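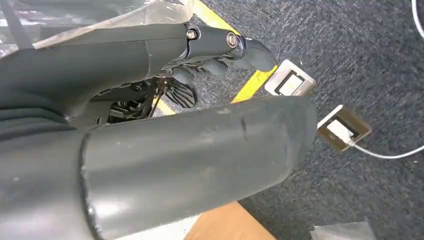 Yellow floor marking in the workshop area, Munville

Keeping Floor Markings Clear and Legible

Floor markings are useful only while they can be seen. Members of the Munville shared workshop are asked to observe the following guidance when cleaning or renewing them.

Sweep before washing. Grit left on the floor will scratch the marking when it is mopped. Use warm water with a little dish soap, and rinse with clean water. Solvents should be kept away from taped lines, as they soften the adhesive.

Where tape has lifted at a corner, cut out the damaged length with a sharp knife and fit a new piece. New tape should not be laid over old. Clean the bare floor 300 mm beyond each end of the repair, allow it to dry fully, and press the tape down from the middle outward.

Painted lines require two thin coats. Keep foot traffic off the area until the second coat has hardened.

Plastic sheeting, straps and offcuts are to be returned to the storage rack at the close of each session.

Requests for replacement tape should be addressed to Fatima Rampersad, extension 859.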